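Voltei do torneio de Drelau com a voz em frangalhos e uma alegria que não cabe em mim! A nossa Zuzanna Stępień passou o qualifying (finalmente!) e caiu só nos oitavos, num terceiro set que foi ao tie-break -- perdeu 10-8, depois de ter tido 2 match points. Sofri mais eu na bancada do que ela no court, juro.

A Dalal Kanaan e o Sota Ogura foram mais longe nos pares mistos, até à meia-final, e jogaram um ténis lindo junto à rede.

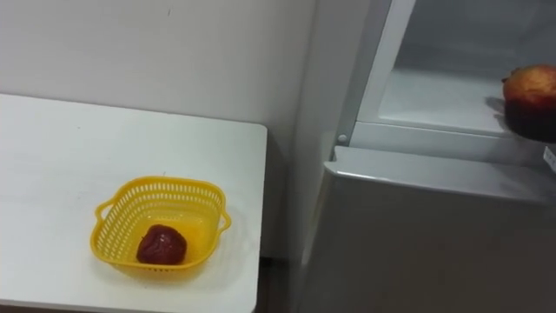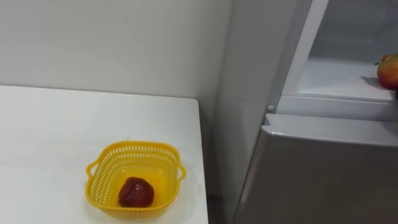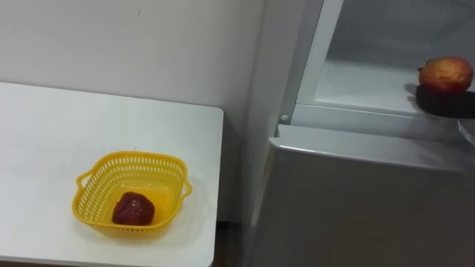
A mesa branca encostada à parede, nas três fotos.

Agora, coisas práticas. As inscrições para o torneio social abrem a 2023-09-05 e temos lugar para cerca de 70 jogadores, entre singulares e pares. Quem jogou em março já sabe como é: sets curtos, bolas novas só nas finais e muita conversa entre jogos. A Maja Zalewska volta a fazer o sorteio e pede -- por favor! -- que indiquem logo o parceiro de pares. Mandem-lhe os nomes por e-mail ou deixem-nos na receção.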